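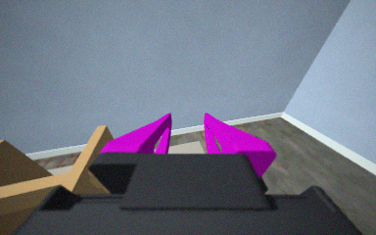

Rochelle Achterberg

Ticket 216
Subject: Calls through the Pletel phone system drop during long conversations
Opened: Friday, July 26, 2019
Reported by: Gifty Essien, customer accounts
Assigned to: Rochelle Achterberg
Status: Closed, with one follow-up item

Problem as reported

Gifty called the help line this morning. Her outside calls keep ending in the middle. The caller hears silence and then a hang-up tone. On her side the desk phone goes back to the home screen as if she had put the handset down. There is no error message. She said it started after the firewall was replaced, but she couldn't swear to it, as most of her calls are short.

I asked her to write down when each call started and when it dropped. She had already been doing this on a notepad. Every call on her list ended at 20 minutes. None of her short calls were affected.

Tatiana Kadlec, who sits in the same office, has the same problem on her phone. That gives us two phones confirmed. Nobody in the warehouse has reported it, but they hardly ever make long calls.

What I checked first

Handset. Swapped Gifty's phone with a spare from the cabinet and logged in with her extension. Placed a call to my cell and left it open. It dropped at the same point. Put her original phone back.

Cabling. Moved her phone to a different wall jack and then to a different port on the switch. No change. The switch showed no errors on either port and the phone never lost power.

Internal calls. Called from Gifty's desk to Tatiana's desk and left both handsets off the hook through lunch. The call stayed up the whole time. So the trouble is only with calls that leave the building.

Cell phone. Made the test call to a landline as well, to rule out my carrier. Same result.

Internet connection. Ran a continuous ping to the Pletel server during a test call. No lost replies when the call dropped, and web browsing on the PC next to it was fine. I also looked at the firewall's uptime to see if it was restarting. It wasn't.

Contact with Pletel support

Opened a case through their portal and got a call back from Oldřich Murín. He was able to pull the records for my test calls. From their end, the server sent a message in the middle of the call to check that the phone was still there. It got no answer, tried again, and ended the call when the timer ran out.

He asked whether the firewall had a feature that rewrites phone traffic. I said I would have to look, as the firewall was set up by Finlow and we only have the local admin login. He also asked for a packet capture from our side and sent instructions for taking it. The instructions were for an older menu layout, but the option was easy enough to find under Diagnostics.

Captured one full test call. The check message from Pletel never shows up on the phone side of the firewall. It does show up on the outside. I sent the file to Oldřich and he agreed that the firewall is dropping it.
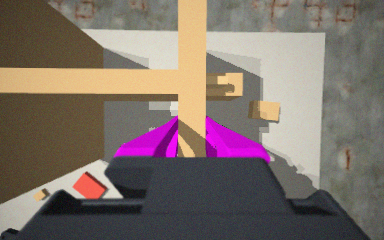
Firewall settings

Called Finlow and spoke with Vlastimil Michalík. He confirmed that the new firewall went in with the factory settings for voice traffic. The old one had been changed by hand years ago and those changes were not on the list that was carried over.

Two settings were involved:

SIP helper - on by default. It rewrites the address inside the phone messages, which Pletel already handles on its own. With both doing it, the check message comes back with an address the firewall doesn't recognize.

UDP timeout - set very short by default. When no signaling has passed for a while, the firewall forgets that the phone had a connection open, and anything new from outside gets thrown away. The sound of the call travels separately, so the people talking don't notice anything until the server gives up.

Vlastimil turned off the helper and raised the timeout to the value in the Pletel setup guide. He did this remotely while I was on the line. He wanted the firewall restarted to clear the old connections. I asked him to wait until the accounts office had gone on break, and sent a note to all staff before he did it. The internet was back up before anyone called me.

Phones did not all reconnect on their own. Tatiana's came back. Gifty's stayed at "Registering" and had to be unplugged and plugged in again. Same for the phone in the front hall.

Testing after the change

Repeated the test call from Gifty's desk to my cell. It stayed up for over 20 minutes and I ended it myself. Repeated from Tatiana's desk to the landline, same result.

Put a test call on hold and left it there past the point where it used to drop. It resumed normally, with sound in both directions. Transferred a call from Gifty to Tatiana and that worked too. Voicemail, the front door buzzer and the paging speaker all tested OK.

Took another packet capture. The check message now reaches the phone and the phone answers it. Sent a copy to Oldřich for his case and he has marked it resolved.

Follow-up

The Beneš building has the same model of firewall, also put in by Finlow, but its phones are still on the Sastlow service and are not due to move to Pletel until January. I have not changed anything there. Sastlow may need the helper left on, so please do not copy these settings over ahead of the move. Vlastimil has added a note to his record for that site.

Notes for the help desk

If another user reports dropped calls, get the length of the call before anything else. A drop at the same length every time points to the firewall or the service. Drops at different lengths are more likely to be a cable, a switch port or a bad handset cord.

A factory reset on the firewall will bring both settings back to their defaults. A saved copy of the working configuration is in the network folder, with this ticket number in the file name. The login is in the password safe under Finlow.

The Pletel portal closes a case if nobody replies to the last message, even when the problem is still open on our side. Call them if that happens and ask for the same case to be reopened, so the captures stay attached.

Gifty made her usual supplier call this afternoon and it did not drop. She is OK with closing the ticket.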